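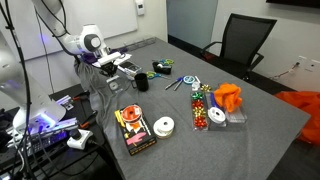 What file format should I upload for a new single or EP?

Upload WAV files, 16-bit or 24-bit, one file per track. MP3s are accepted for private demos only and can't be sent to stores.

Section 4: Setting Up a Release in Climach

Before you start, have your final masters, your cover art and the full names of all writers ready. A draft is saved each time you press Next, so you can stop and come back later.

1. Sign in and open the Releases tab. Press New Release.

2. Choose Single, EP or Album. The type can be changed until the first track is uploaded. After that it is locked, and you will have to delete the draft to change it.

3. Enter the artist name exactly as it shows on your existing releases. "Pevside" and "Pevside (Band)" will be treated as two separate artists, each with its own page.

4. Enter the release title. Leave out words like "new" or "official". Put remix or live details in the Version field.

5. Drag your tracks into the upload box. The limit is 400 MB per track. Wait for the green check next to each one before you go on.

CAUTION: Don't close the browser tab during an upload. Any track without a check will be lost.

6. Put the tracks in order with the arrows. Play the first few seconds of each to make sure the right file is on the right title.

7. Fill in the credits. Each track needs at least one writer, entered by legal name. For a co-write, add each person on a separate line and give the split:

Jahangir Howlader, words and music, 50%
Nahuel Rivadeneira, music, 50%

The splits must add up to 100% or the Next button stays gray.

8. Add the cover art. It must be square, with no web addresses or prices on it.

9. Pick a release date at least 10 days out. For playlist pitching, allow a month.

10. Press Review, read through the summary page, then press Submit.

NOTE: The label field can be left blank. If you release through a label such as Skosport, type its name there and ask it for the catalog number.

If a release is sent back

Error 837 means the artist name on the cover doesn't match the one in step 3. Fix either one and submit again. There is no fee for this.

Release notes for the store page can be up to 200 words. See Section 5.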